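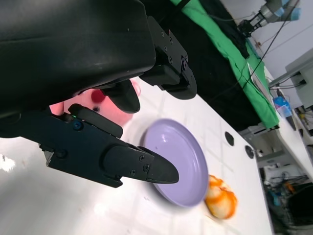
A glossy white tabletop.

The Long Life of the Kitchen Table

By Izzati Sinaga

When Grażyna Jasińska moved to Lisley, she brought with her two suitcases of clothes, a sewing machine and a table. The table traveled separately, in the truck of a cousin, and it arrived after four months with one leg wrapped in a blanket. She had paid more for its transport than for her own ticket. Her sister still laughs at this, but Grażyna does not find it very funny.

"A chair I can buy," she told me. "On this table my mother rolled the dough. My brother did his homework on it, badly."

I came to Lisley in May to ask people about their kitchen tables. I had the idea that the subject was small and I would finish it in one afternoon. I stayed much longer, and I drank a lot of coffee.

In the old part of the town the houses were built for the workers of the Boyer cannery, and the kitchens are large in comparison with the other rooms. The front room was kept for guests and for funerals. Everything else happened in the kitchen, and so the table had to be strong. Many of the first ones were pine, scrubbed with sand and soap until the grain stood up like the veins on a hand. Later came the tops with a smooth covering, in pale green and yellow, and after those the white ones. A white top was a kind of announcement. It said that in this house the coal stove is gone.

Ilse Pfeiffer repairs furniture in a former bakery behind the station. She showed me the underside of a pine table she had on her bench, where children had written on the wood with pencil. There was a name, a drawing of a horse, and a sum with the wrong result. She will not clean it away. Customers sometimes ask her to make a table look new on both sides, and she does the top as they wish and then telephones them to discuss the bottom. Usually she wins.

She has strong opinions also about shiny surfaces. A gloss finish is beautiful on the first day, she says, and then the owner begins to be afraid of it. Cloths come out, and mats, and a glass plate on top of everything. She knows a family in Jornton who ate for years on a plastic sheet in order to protect a table that they never saw. When they sold the house, the table was perfect, and the daughter did not want it.

I thought about my own parents, who had exactly such a sheet, with a pattern of lemons. My arms stuck to it in the hot season. I can still hear the sound of it when I lifted my elbows.

Not every table in Lisley is old. Thomas Valentini and his wife bought theirs from a shop in Jornton when their twins started school. It is white and extends at both ends. In the morning it is for breakfast, then Thomas does his accounts on it until noon, and from three o'clock it belongs to the children, who defend it. The couple tried to put a desk in the bedroom. It lasted one winter. Now the desk holds laundry and everyone is back in the kitchen, complaining about the crumbs in the keyboard.

"We wanted a bigger house," Thomas said. "Then we bought a bigger table — it was cheaper."

Ekua Ackah rents the upper floor of a house on Olik Street, and her table is round. She chose it for this reason. In the home where she grew up, the table was long and her grandfather sat at the end of it, and the distance from his chair told you how much you were allowed to speak. She was the youngest of 5 and sat beside the door. At her own table there is no end, although she admits that her guests all try to get the place by the window.

She cooked for me groundnut soup, and we ate it slowly with the window open. After the meal she did not clear the dishes at once. She pushed them to the middle and put her arms where the plates had been, and we talked until it was dark outside. She says her friends have told her things at that table which they would never say on a sofa. She thinks it has to do with having something to lean on.

Before I left the town I visited Grażyna again. She was making dumplings and she gave me a glass to cut the circles. The leg that had been in the blanket is a little shorter than the others now, and there is folded cardboard under it. Ilse has offered to correct it. Grażyna has said maybe after Christmas. I cut the circles too close to each other, and she took the glass back and showed me how to do it.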